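Paper cup

A paper cup is a single-use drinking vessel made from paperboard, normally lined or coated so that liquid does not soak into the wall. It is used for hot and cold drinks, and for small portions of food.
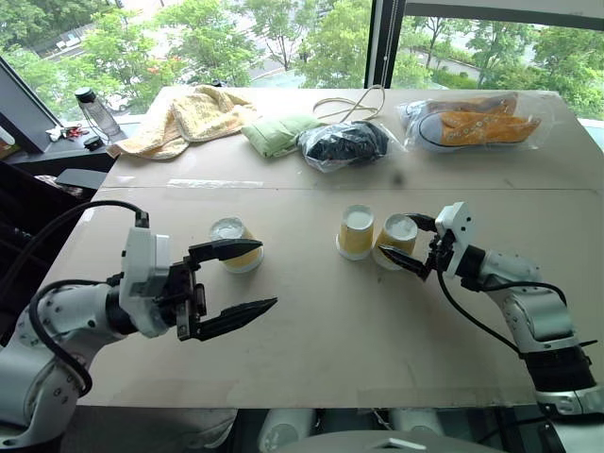
Three yellow paper cups with white rims and interiors, standing on a table covered with cardboard sheets.

Construction

The body of a paper cup consists of a sidewall and a base. The sidewall is cut as a fan-shaped blank, wrapped round a tapered former and sealed along an overlapping vertical seam. The base is a disc with its edge turned down, held by the folded lower edge of the sidewall. This leaves a shallow recess under the cup. The upper edge is rolled outwards to form the rim, which stiffens the mouth and gives a lid something to grip.

The taper allows empty cups to be nested. Cups packed too tightly may bind at the rim and have to be twisted apart.

Lining

Early cups were waxed. Polyethylene later became the usual lining, applied to the inner face for hot drinks and often to both faces for cold ones, where condensation would otherwise soften the board. Water-based coatings are also in use.

Printing

Coloured cups are printed on the flat board before the blanks are cut. The inside is commonly left white. Plain bands at the rim or base may form part of the design.

Handling

An empty single-wall cup deforms readily when pressed from the side, least so close to the rim. Double-wall cups have an air gap between two layers and are stiffer.

See also
Disposable tableware
Paperboard
Cup sleeve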